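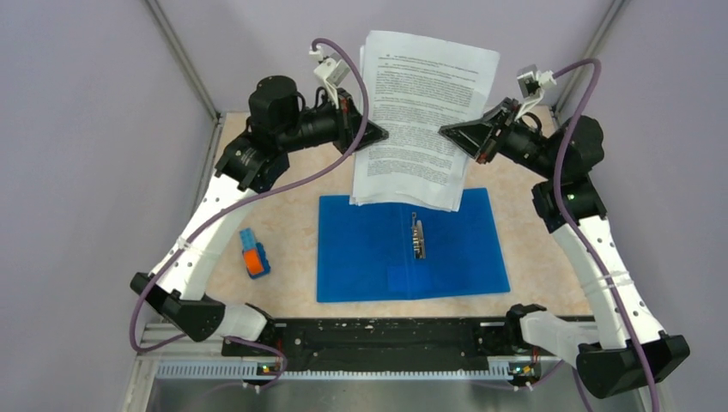 Blue folder open, pages waiting.

2 min read

I don't trust folders with a metal clip. They promise order and mostly give you a fat blue thing you never open. Still, the Zapata paperwork had reached 46 pages and the pile kept sliding off the shelf, so I gave in. 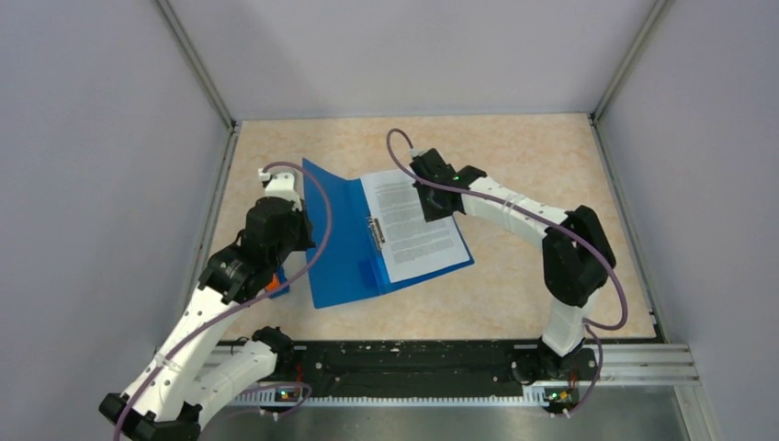

Do you need to punch holes for a clip folder?
Most spring clips hold by pressure alone, so leave the punch in the drawer.

My doubts are about thickness. A few sheets sit fine. Add the whole stack and the edges creep – then you're squaring it up again.

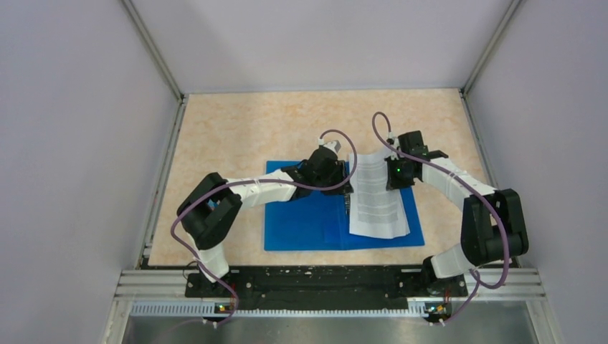 And who rereads this stuff? I kept the Prondeo letters for years and looked at them once, in March, for a phone number.
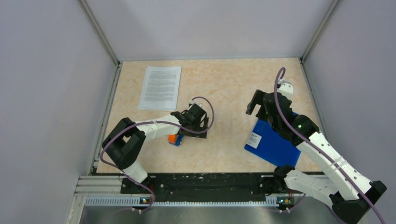
One page still on the table, folder nearby.

I'll give it until summer.

Recent posts
Junex labels, peeling already
Is a 32-pocket file too much?
Bavis shelf, second opinion

Contact | Copyright | Back to top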